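Nerkirora: dyno runs and ECU log data, README

Nerkirora is a set of dyno pulls and engine logs from tuned street cars, put together by Taha Ghoneim and Yetunde Edet. If you like comparing stock and remapped torque curves as much as we do, you're going to have fun in here!

What's inside
2,054 pulls from 85 cars, mostly small turbo diesels and hot hatches, plus a handful of naturally aspirated coupes that owners begged us to include. 749 of the pulls were made on the stock map. The rest are on a stage 1 or stage 2 file, and the stage column tells you which.

Files
runs.csv — one row per pull, with car ID, gear, stage, peak power and peak torque
curves/ — one file per pull, power and torque against engine speed
logs/ — boost, intake temperature, lambda and ignition timing where the car would give them to us
cars.csv — engine code, gearbox, fuel, mileage, list of hardware changes

Units
Power is in hp at the wheels, torque in Nm, boost in bar above atmospheric, temperatures in Celsius. We don't publish crank figures. People argue about drivetrain loss enough already, and you can apply your own number.

How the pulls were done
All runs come from the Okeke rolling road, in the gear closest to 1:1. Each car did at least 4 pulls per map with the hood open and the fan on. Logs were recorded with Plodus and lined up to the dyno trace by engine speed, so expect a small offset at the very start of a pull.

Known problems
Lambda is missing on most of the older diesels. Automatic cars sometimes kicked down partway through — those rows have kickdown = 1 and you'll probably want to drop them. Two cars changed tires between maps, see the notes column.

Changes in the September release
Added the Ovar export format, fixed swapped boost and target boost columns in the gasoline logs, and renamed "tuned" to "stage". Old scripts will need a quick edit.

Questions and new curves are very welcome. Yetunde goes through the inbox every Wednesday and loves a weird engine swap.

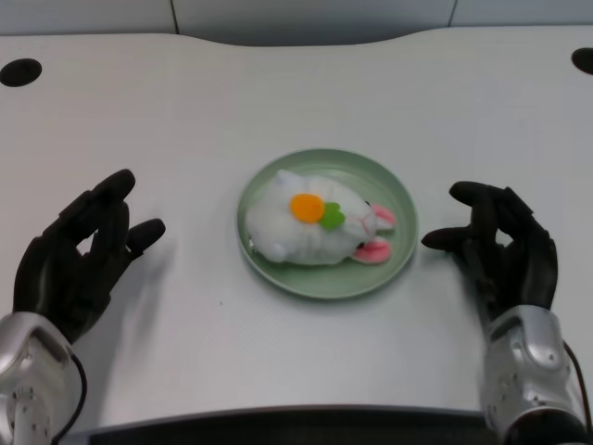
White plush rabbit on a green plate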